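**Ticket 791: Kitchen circuit trips when the dishwasher heats**

Status: open
Site: Lostiren, ground floor kitchen
Opened by: tenant, through the Komlow portal

The breaker for the kitchen has tripped 3 times this month, always late in the dishwasher cycle. The lights stay on. The fridge and the wall outlets by the sink go off with it. Resetting works right away.

Checked so far:

- Reset breaker, ran dishwasher empty on rinse only. No trip.
- Ran full cycle with nothing else on. Tripped at 2:40 pm, after the heater came on.
- Unplugged the fridge and repeated. Tripped again.
- Looked under the sink with a flashlight. No drips at the supply hose or the drain.

The dishwasher is a Seveck 400. The tenant does not have the manual. Panel label reads "kitchen/misc" and nothing more, so we don't know what else is on that line.
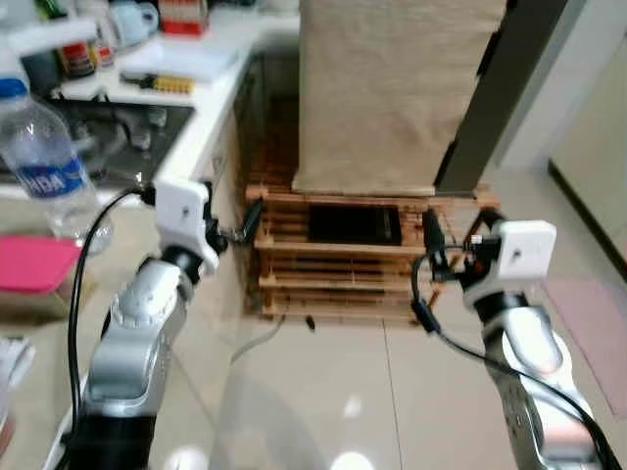 Reply from the Shao service desk: please stop running full cycles until the heater has been tested. A heating element that leaks current to ground will often pass a rinse and trip once it warms up. Is the breaker a plain one or the kind with a test button?

It has a test button. Pressed it, it tripped, reset fine. Dishwasher is now switched off at the panel side and the tenant has been told to wash by hand.

Linked to ticket 328, same building, upstairs unit, same dishwasher model. That one was closed after the element was replaced. Asked Komlow for the part number used there.

Next step: electrician to measure the element to ground, cold, with the machine disconnected. Waiting on a time slot, mornings preferred.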